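Home and plant display assistant (part-time), Narkusside shop

Print this page | E-mail this page

Posted 19 Mar 2018

Stammont is looking for one part-time assistant to take care of the small furniture and the plant displays in our Narkusside shop. The job is 24 hours a week, divided over four days, and the first contract is for one year. We hope to find a person who can begin soon, but we will wait for the right one.

We sell things for small homes: side tables, racks, shelves, pots, and plants both living and artificial. The shop has 64 display tables on 2 floors. Each table shows a corner of a home, for example a place to read, a place for breakfast, or simply a place where a plant can stand and look nice. Customers often buy what they see together on one table, so the way we arrange the things is important for us, and it takes more time than people imagine.

Your work

You will build new displays from a drawing or from a short note, and you will keep the old ones in good order. In the morning, before we open, you walk through your part of the shop with a soft cloth and a small brush. You wipe the tabletops along the grain, you take the dust from the leaves, and you put back what the customers moved the day before. Artificial leaves collect more dust than the living ones, especially the big split leaves of the monstera, and each leaf must be wiped from both sides.

You will also assemble small furniture. Most of it is slatted racks and low shelves which come to us in flat boxes. The slats must be straight and the screws must not be too tight, because the wood can crack around them. When a piece is finished you check that it stands without moving, and then you write the label with the price and the name of the wood color.

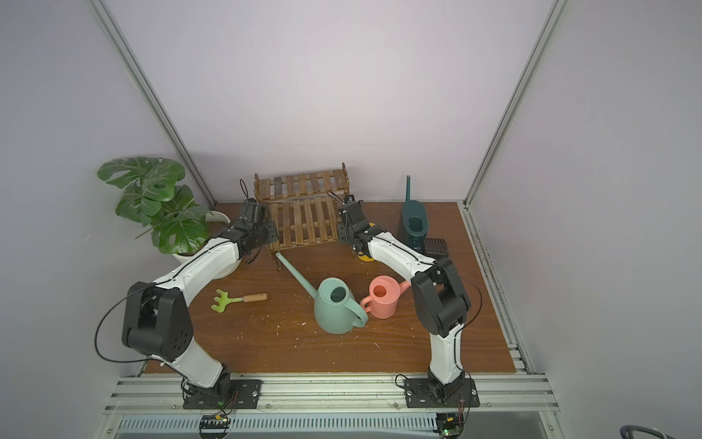
We like our displays quiet. A table with a plant in a plain pot and one piece of dark wood is enough for many customers, and we ask our assistants not to fill the free places only because they are free. Dark wood goes well with a pale wall and with green leaves. White pots go with nearly everything, but they show every finger mark, so please keep your cloth near.

In February we changed the whole ground floor in three evenings. Such a big change happens two times in a year, and in these weeks we ask everybody to work two evenings until 9 pm. These hours are paid extra. The rest of the year you finish at 5 pm at the latest.

Some lifting is necessary. The heaviest box you will carry alone is 12 kilos, and for the tables we always work in pairs.

What we ask from you

You have a good eye and calm hands. You can read a simple assembly drawing. Experience in a shop, in a flower store or in a furniture workshop is welcome, but we have also taught people who came from a kitchen or from an office, and they learned it well. You speak enough English to help a customer and to write a clear note to the colleague who comes after you. Knowledge of living plants is not needed for this position - our colleagues on the upper floor do the watering.

What we offer

The pay is 1,318 a month before tax, with 104 hours as the monthly base. You get work shoes and an apron from us, and a discount on everything in the shop after the trial time of two months. There is a small kitchen for the staff with a table, an oven and a good coffee machine. The bus stops in front of the door, and bicycles can stand inside the yard.

How to apply

Please write a letter of one page and tell us where you have worked and which days are possible for you. If you have arranged something yourself, a shelf at home or a shop window or a school hall, you may add two or three photos of it. They do not need to be professional.

Send everything to Crescencio Arrieta, shop manager, or leave it in an envelope at the cash desk on the ground floor. He reads all letters himself and answers within two weeks. After that we invite a few persons for a talk and for a trial morning of three hours, which is paid. In the trial morning you will assemble one rack and arrange one table as you like it, with things you choose from our stock room.

We keep your letter for six months. If you do not want this, please write it at the end of the letter and we will destroy it when the position is filled.

Print this page | E-mail this page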